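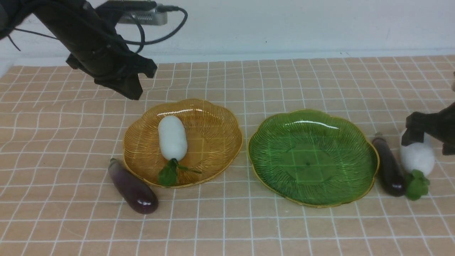
## 무를 썰어 두면 자꾸 물러지는데 동치미용 무는 어떻게 보관하세요?

**달밤고구마**

안녕하세요, 늘 눈팅만 하다가 처음으로 글을 올려 봅니다. 올해 시어머니께서 텃밭 무를 한 자루나 보내 주셨어요. 감사한 마음에 덥석 받긴 했는데, 둘이 사는 집이라 금방 먹을 수가 없네요. 작년에는 신문지에 싸서 베란다에 두었다가 절반은 바람이 들고, 나머지는 얼었다 녹으면서 물러져서 참 속상했답니다.

이번에는 먼저 동치미를 한 통 담그고, 남는 무는 국이나 조림에 쓰려고 해요. 김치냉장고는 없고 일반 냉장고 채소칸이 전부인데 그마저 넉넉하지 않습니다. 무청은 자르고 두는 게 맞는지, 씻어서 넣어도 되는지, 그리고 동치미 담글 때 소금은 얼마나 쓰시는지 경험담을 듣고 싶어요. 화요일 저녁에 담글 생각이라 그 전에 한마디씩만 부탁드려요!

---

**Graciela Quiroga**

반갑습니다. 저는 한국에 시집와서 무를 제대로 배운 사람인데, 처음 몇 해는 저도 꽤 버렸어요. 그래서 그 마음 너무 잘 알지요.

우선 무청은 꼭 바로 잘라 주세요. 잎이 붙어 있으면 뿌리의 수분을 계속 빨아올려서 바람이 금방 듭니다. 자른 무청은 데쳐서 냉동해 두시면 된장국에 요긴하게 쓰여요. 무는 씻지 마시고 흙만 툭툭 털어서 키친타월로 한 번 감싼 다음, 비닐봉지에 넣어 입구를 살짝만 오므려 주세요. 채소칸에는 밭에서 자라던 방향대로 세워 두는데, 저는 우유갑을 잘라서 칸막이로 씁니다. 키친타월이 눅눅해지면 갈아 주시고요.

베란다는 한낮에 해가 들고 밤에 얼면 안 하느니만 못해요. 꼭 두셔야 한다면 스티로폼 상자에 넣고 헌 담요를 덮어 주세요.

동치미는 작은 무 900g을 기준으로 굵은소금 40g을 골고루 굴려 묻혀서 하룻밤 절입니다. 이건 절임용이고, 국물 간은 따로 맞추셔야 해요. 물에 소금을 풀어 맛을 보았을 때 '조금 짜다' 싶은 정도면 익은 뒤에 딱 좋더라고요. 배 반쪽이랑 생강 몇 쪽, 쪽파를 넣고 서늘한 데서 2일쯤 지켜보다가 국물에 기포가 올라오면 냉장고로 옮기세요. 날이 추우면 더 걸리니까 날짜보다는 맛을 보고 정하시는 게 좋습니다.

---

**뚝배기사랑**

그냥 다 썰어서 얼리세요. 저는 국거리용으로 나박나박 썰어 지퍼백에 넣어 둡니다. 편해요.

---

**옆집순무**

윗분 말씀처럼 얼려도 되긴 하는데, 얼린 무는 녹으면 식감이 푹 꺼져서 생채나 동치미에는 못 써요. 국이나 조림에 쓰실 것만 얼리시고, 해동하지 말고 바로 끓는 국물에 넣으세요. 저는 한 번 먹을 만큼씩 5봉지로 나눠 두고 겨우내 꺼내 먹습니다.

그리고 이미 바람 든 무가 나와도 너무 속상해하지 마세요. 썩은 게 아니면 채 썰어 말려서 무말랭이로 무쳐 드시면 됩니다. 친정어머니는 일부러 그렇게 하시기도 했어요. 다만 속이 까맣거나 쿰쿰한 냄새가 나면 아까워도 버리시고요.

---

**달밤고구마**

다들 감사해요! 무청은 방금 잘라서 데치려고 물 올렸어요. 우유갑도 모아 둔 게 있어서 해 보려고요. 동치미 익으면 또 소식 남길게요.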